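3.2 Demonstration Collection

Demonstrations for the band-sorting task were recorded at the Loststead site by remote control. The operator moves a pair of hand-held leader arms, and the two follower arms on the table copy the motion. Rubber bands are sorted by color into clear zip bags. 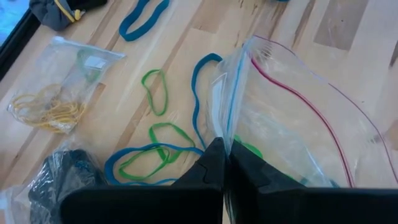
Thin film proved the harder material to teach. Operators were told to grip a bag by its gathered side and to pause before releasing it — a habit that made the recordings easier to divide into steps. Of 437 recorded demonstrations, 228 were kept for training.
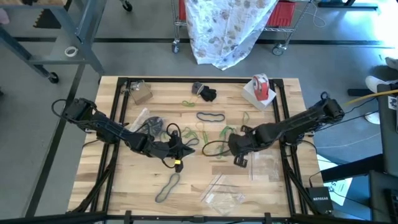
Figure 3. Two-arm workspace with rubber bands and zip-top bags.

Each operator completed three practice runs before recording began. Demonstrations were then labeled in Grolanov, following the step definitions of the earlier Keskinen protocol. Runs in which an operator touched the table by hand were excluded.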